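Open-Front Bins for Small Parts: Speaker Notes
Last updated 12th October

Slot is 8 minutes. Skip the introduction if Shireen Steyn has already covered the Gumton stockroom.
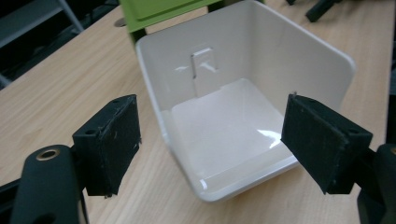
Start with the audit. In September we checked 726 bins at Arasby, and 522 of them held more than one kind of part. Leave the two numbers up while people write them down.

Main point: mixed bins follow from bin shape. A deep box with four full walls hides the bottom layer, so staff drop new stock on top. With a low front the whole floor can be checked from standing height.

Material. Glossy plastic wipes clean but throws glare under strip lights — print labels on matte stock. Rounded corners collect less dust than square ones. They also waste space on a shelf, and Carolina Cordeiro will probably raise this. Answer: we lose one bin per row and accept it.

Dividers. Go through the Peixoto layout first, then Asik. Peixoto uses 7 sizes, Asik only two. Do not get drawn into price.

Labels go on the outside, low, left-hand side. Inside labels get covered by stock.

Hand over to Thoa Lã for the reorder cards. Questions at the end — repeat each one for the back row.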